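Print this page
E-mail this page

TRONDANLEY WORKSHOP — HAND-HELD GRIPPER PAIR
Minutes of the maintenance and setup meeting, 20/02/2020

Present: workshop lead, two bench technicians, field operator, parts desk, minutes secretary.
Apologies: the Clostness office.

1. Minutes of the last meeting
Accepted with one correction. The item on spare pads should have read "left jaw," as the right jaw pads were changed at the meeting before that.

2. Matters arising
The storage case for the pair has been relined. The old foam was catching on the linkages when the grippers were lifted out. The parts desk asked for the old lining to be kept until the new one has been through a month of use. Agreed.

The torque driver is back from Grakemell with its certificate. It goes in the top drawer and stays there. The other driver is for benches and shelving only.

3. Condition of the pair
The bench technicians went over both grippers before the meeting. The jaws on each close evenly by hand. One pivot on the right gripper has side play at the outer link, just inside the limit on the sheet. It will be pulled down at the next service and the pin and bush replaced together. The left gripper needed cleaning only. Lint was packed behind the finger pads and in the corners of the linkage, and there was a little grit under one pad edge.

The field operator reported that the right trigger felt heavier toward the end of long sessions. The return spring was measured and is within tolerance. The technicians think lint at the pivot is the more likely cause and will check again after the next long session.

4. Setup for soft goods and small loose items
The current layout is jeans and a bowl of seeds on the bed, with both grippers worked from the front edge. The operator wants the jaws fully open on approach and the two pads at matching angles before anything is touched. If one pad leads the other, the cloth gets pushed along the blanket and the layout has to be put back.
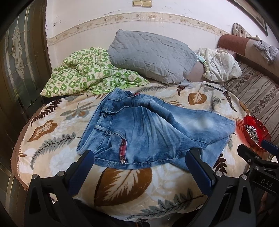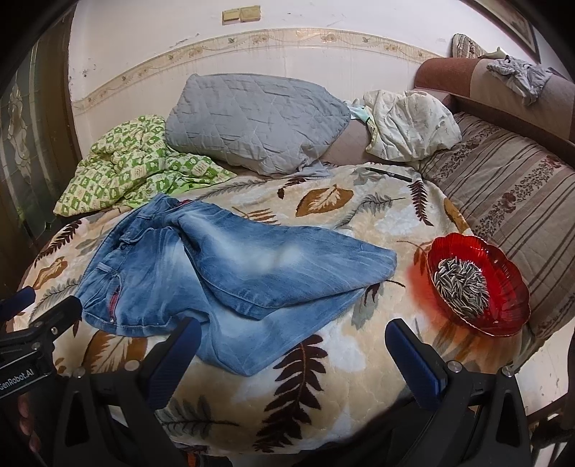
The lead asked whether the opening stop should be backed off to give a wider reach over folded cloth. The technicians would leave it alone. The stop was set with the pads on, and moving it means redoing the zero on both sides. It was agreed to keep the present setting until the worn pivot has been replaced, then look at it again.

Thick seams and metal hardware on clothing are hard on the pads. The operator was asked to take hold of plain cloth where possible and to stay off studs, rivets and buttons. Any pad with a cut through the face is to be changed the same day. A scuff can wait for service.

Seeds are to be kept to the bowl. If any get into the linkage, stop, open the jaws fully and brush them out. Do not work the trigger to crush them through. Compressed air is not to be used, as it drives husk into the bushes.

5. Service interval
The present interval is 3,000 closing cycles. There was a long discussion on whether this suits plush blankets and denim, which shed more than the hard items the interval was written for. Agreed:

— Wipe and brush both grippers every 700 cycles.
— Full strip, clean and pivot check stays at 3,000.
— Log the count at every wipe, for each gripper separately.

The right gripper stands at 505 since its last wipe. The left was wiped this morning and starts from zero.

6. Zero check
The zero is to be done with the jaws closed on the 2 mm gauge, pads clean, before the first session of the day and again after any pad change. One technician has been doing it with the pads touching and no gauge. The readings differ enough to matter, so the gauge method is the one to use. The setup sheet will be reworded and a copy put in the case lid.

7. Parts
Pads are in stock. Pins are in stock, bushes are not. The parts desk will order bushes from Uchida, with a spare set for each gripper. Delivery was slow last time and the order should go in this week. The lead would like a second pad supplier looked into before June.

8. Actions
Bench technicians: replace pin and bush on right gripper when parts arrive; recheck trigger feel.
Field operator: start the cycle log in the new form; report any pad damage.
Parts desk: order bushes; ask for pad samples.
Workshop lead: reword the zero check on the setup sheet.

9. Any other business
The bench lamp on the left side flickers. A new tube is on the shelf and will be fitted after the meeting.

Next meeting to be set once the bushes are in.

Print this page
E-mail this page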